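5 Setting up the perception and grasp pipeline

This section explains how to connect the head camera and the two wrist cameras to the Serik planner, and how to run a first task with both arms. It is valid for software packages dated 2021-07-01 or later. If your package is older, please update before you continue. The task files have changed their format and the old ones will not load.

Before you start, the arm controllers must be homed (section 3) and the hand-eye calibration must be stored for both wrists (section 4).

5.1 Starting the camera services

1. Open a terminal on the control computer and start the Istow service. Wait for the line "streams ready".
2. Open the Streams tab. Three streams are listed: head, wrist_left and wrist_right.
3. Select each stream in turn and check that the picture moves when you move your hand in front of the lens.
4. If the two wrist streams are exchanged, press Swap. Do not exchange the cables, as the calibration is stored by port.
5. Set the exposure of the head stream to Manual and enter 2000. With automatic exposure, daylight from a window changes the table color and the segmentation becomes unstable.

Note: The service keeps the last good picture when a stream stops. Always look at the time stamp below the stream, which must be running.

5.2 Defining the work area

The planner needs one flat work surface. It is found by the head camera and stored as a plane.

1. In the Scene tab, choose New surface.
2. Click four points on the table, near its corners but not on the edge itself.
3. Press Fit. The remaining error is displayed in green when it is acceptable.
4. Enter 50 mm as the clearance height. Both grippers will stay above this height during travel and go lower only in the approach phase.
5. Save the surface under a name without spaces.

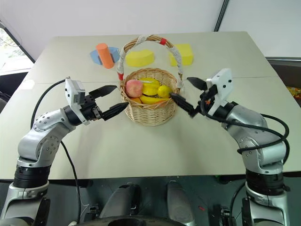

Objects with a handle need special attention. The default collision model is a convex hull, and this closes the opening under the handle completely. The planner then reports "no approach found" for everything inside the container. Change the model type to Mesh for such an object, and leave it on Hull for solid blocks and cylinders. Mesh is slower to plan, so do not use it for all objects.

If the table consists of two panels, a joint line may be detected as the edge of an object. Set "ignore thin lines" to On in the surface properties. This setting was off by default until the November release.

Caution: After every change of the work surface, run the first motion at reduced speed and keep one hand at the stop button.

5.3 Tuning the wrist view

The head camera gives the coarse position. The last part of the approach is controlled only by the wrist camera, with a visual servo loop from the Unside library. The gripper fingers are always visible in this view, so they must be masked.

1. Open the gripper completely.
2. Choose wrist_left and press Record mask. Repeat with the gripper half open and closed.
3. Do the same for wrist_right. The masks are not mirrored automatically.
4. Place a single object on the table and move the gripper over it in manual mode.
5. Press Detect. The outline must follow the object and must not include its shadow.
6. If the shadow is included, raise "color weight" in small steps – not "edge weight", which makes it worse.
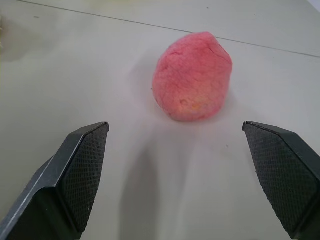
For soft material, select the grasp profile Soft. In this profile the fingers close by force and not by width, and the outline is calculated again after the contact. The planner must accept that the shape is different after each grasp. If you keep the profile Rigid, the check at the end of the grasp compares with the old outline and fails, also when the object is held well.

5.4 Running both arms in a shared area

1. Load the task file basket_two_arms from the Aigner folder.
2. In the Arms tab, set the priority. The arm with priority moves first, the other waits outside the shared volume.
3. Set the waiting time to 900 ms.
4. Press Plan, and look at the whole motion in the preview before you press Run.

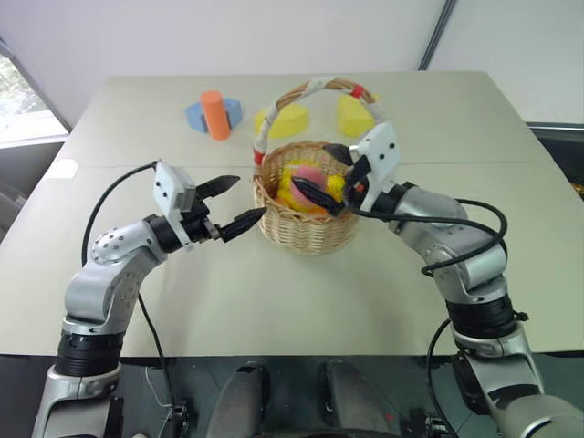
When one gripper is lower than the rim of a container, the container is locked for the other arm. The second arm may still come near the rim, but it will not touch or push until the lock is released. You can see the lock as a red outline in the preview.

Error 1414 means that both arms asked for the same lock. Press Release all, move both arms to home and plan again. Do not simply restart the task – the lock table is kept after a restart.

For questions about the task files please write to Regula Fankhauser, and for the camera services to Burgi Camenzind. Attach the log of the last run.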